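From: Edit Kozma
To: clamota-members
Subject: Re: Moving my mother's flat to Furnholm, storage in between?

Hok-lam Poon wrote:
> We have a gap between giving up the old place and getting the keys to
> the new one, maybe three weeks in March. Bistance quoted us for the move
> and offered to hold everything in their warehouse. Has anyone used them
> for storage? And is it charged by the box or by the room?

Hi Hok-lam,

We used Bistance two years ago for the same route. Storage was charged by volume, and our bill came to 238 for the first month. They don't split months, so three weeks will cost you the same as four. Ask for the rate in writing before you sign, because the first quote I got left it out.

The whole job was 889 with packing. We packed the books and records ourselves and that took 100 off. They supply the boxes either way, and you can keep them.

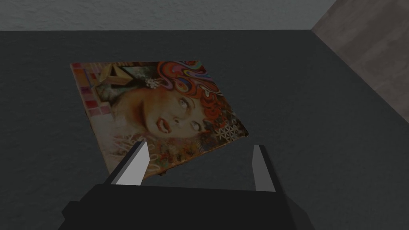

The insurance is a separate form. The basic cover stops at 200 per box, and anything above that has to be listed before pickup day - I missed this and had to call the office from the stairwell while they were loading. Tsang was cheaper for the move itself, but they had no storage at the Furnholm end when I asked. That may have changed.

Two other things. The truck needs a parking permit on your mother's street, and you apply for that yourself. Also keep her medicine, papers and a set of bedding with you. Once the crate is closed they charge a fee to open it again.

I still have the contract if you want to compare terms - write to me off list and I'll scan it.

Edit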